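The Long Way Around the Plate
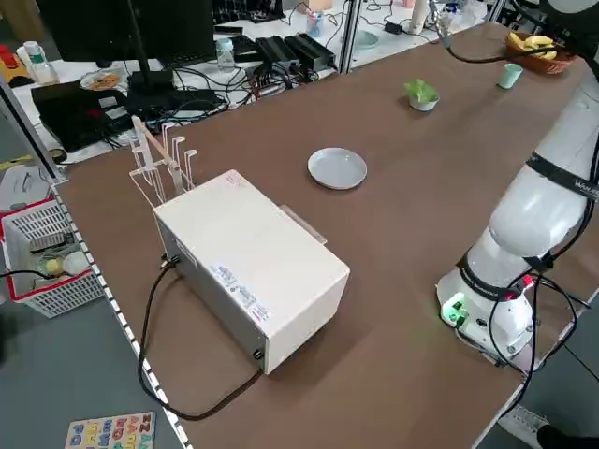
Érica Marinho had been told, back when she took the job at Fosora, that the arm would do the same thing the same way every time, and that this was the whole point of it. She had believed it for most of a year. She was fond of the arm by then, the way you get fond of an old car, and she said good morning to it when the little green light came on at the base, and nobody in the room thought that was strange because they all did it too. The job that August was lunch, or anyway the idea of lunch. The long brown table had been set with a gray plate, a white cup with a piece of lettuce in it, a basket of bananas over at the far corner, and the white rack with its row of prongs, and the arm was supposed to learn to move among these things like a person who had been in a kitchen before. It had been going well. It had been going so well that Rodrigues, who ran the place and worried for a living, had stopped coming in to watch.

The trouble began with a cup. At twenty past ten the arm reached for it, stopped a hand's width short, and waited. Then it swung up and out, wide over the plate, much wider than it needed to, and came down on the cup from the far side. The cup was lifted, the cup was set down, and the screen said the run was good.

"Did you see that?" Érica said.

Sullik was eating crackers over the keyboard, which he had been asked not to do. "See what?"

"It went around something."

"It went around the plate."

"The plate is flat, Sullik. You don't go around a plate. You go over it."

He brushed off the keys and pulled up the numbers for her, because he was a kind man under the crumbs, and the numbers said that nothing had happened. Every joint was where it should be. They ran it again and it went straight to the cup like an arrow, and again, and again, and by the time they broke for coffee Érica had nearly talked herself out of it.

She wrote it in the book all the same. The book was a real one, with a cloth cover, left over from the days before Pokia, the program they used now for everything from fault reports to who was bringing cake. Pokia had no box to tick for "went around something." It had boxes for stops and bumps and drops, and the arm hadn't stopped (well, it had waited, but waiting wasn't stopping) and it hadn't bumped or dropped a thing. So the book got it, in pencil, with the time.

Her grandmother had kept a book like that for her knees. Every ache went into it, with the weather, and the whole family teased her about it for years, and then a doctor with a nice tie sat down and read it cover to cover and found what four other doctors had missed. Érica thought about that more than she would have admitted.

It happened twice more before lunch and not at all after. She started to notice the waiting. It was a very small wait, like a person on a step who isn't sure whether there is one more, and it came only when the arm was reaching far out, with its elbow nearly straight. Sullik said it was the heat. Sullik said it might be the floor. By four o'clock he said it might be Érica, who had been up since five with a sick dog, and she laughed, and then she was a little hurt, and then she made them both tea.

"We've done 219 runs on this setup," he said, taking his. "Three funny ones. That's a good week for anybody."

"Three I was looking at."

He had no answer to that, so he drank.

She should have shut it off then. She said so later to Rodrigues, standing in his doorway with her hands in her back pockets, and she said it before he could ask. But there was an hour left in the day and she wanted to see it happen once more, up close, and so she pulled the stool around and leaned in over the table to look along the arm from the side. You were not supposed to lean in. There was a rule about it, and she had typed up that rule herself and taped it to the door.

The arm reached. The arm waited. And then it swung, up and out and wide, and the wide part of the swing was where Érica was.

It caught her above the ear. It wasn't a hard knock, because the thing was built to give when it touched somebody, and it gave, and stopped, and the room went so quiet she could hear the fan in the computer. Sullik had his palm on the red button before she had even thought to say ow.

"Don't move," he said.

"I'm fine."

"I was talking to the arm," said Sullik, whose voice had gone up very high, and the two of them sat down on the floor and shook for a while.

It was a cable. They found it close to seven, with the power off and the windows dark. One of the wires inside the elbow had been rubbing a little thinner every time the arm stretched, and when it stretched far enough the arm lost track of its own elbow for a blink, guessed, and guessed wrong. Then the wire would settle and the numbers would come back clean. Sullik held the flashlight and Érica held the bag of frozen peas to her head with one hand and worked the cover off with the other, and neither of them brought up the heat or the floor.

Rodrigues read the book that night. He read it at her bench with his coat on, turning the pages by the corners, and when he got to the pencil part he asked her if "went around something" was one fault or two.

"One," she said. "I think. Put it down as one."

He got out a pen and went over her pencil so it wouldn't smudge, and then he drove her home, since Sullik had already hidden her keys.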